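Speaker notes – Sweets, snacks and the staff room table
Tilwood site, afternoon session, starts 2.30

Wait for the door to close. Say hello, thank Bajwa for the tea.

Start with the question most people ask me, why a talk about a tray of sweets. Tell them about the Skukari office. Snacks came in every week and were left in the bags they arrived in. By July there were 16 open bags in one cupboard and a lot of it had gone stale. Pause for the groan.

Next point, one tray. Wrapped sweets and small snack packets go in together, loose, out of their outer bags. A tray with a rim and rounded corners is easy to wipe and things don't roll off. Mixed is fine. People like to look through and pick.

Fruit stays off the tray. Mandarins go on their own plate, leaves on if they came that way. Biscuits and cookies stay in a clear tub with a lid so you can see when they are running low.
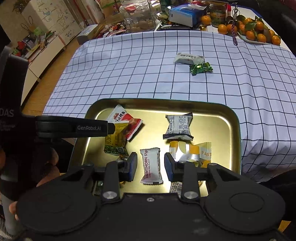
Tissues on the same table, always. Sticky fingers are the main complaint in the Gatorum feedback, ahead of noise. Read out the one about the keyboard if there is time.

Then wrappers. Wrappers pile up at the edge of a table wherever you put the bin – so put the bin at the edge. A cardboard box will do. Empty it at the end of the day.

Tablecloth or no tablecloth. I say yes, with a pattern, as plain white shows everything. Someone will disagree. Let them, but keep it to two minutes.

Labels. If the writing on a packet is in a language half the room can't read, put a card next to the tray with the ingredients. Nuts, milk and gelatine are the ones I get asked for. Do this before the tray goes out.

Costs slide. Up to 200 sweets a month for a floor the size of Skukari's. Don't read the whole table, just point to the bottom row.

Last slide is the shopping list. Leave it up during questions. Spare copies are in the blue folder, and the room has to be clear by four.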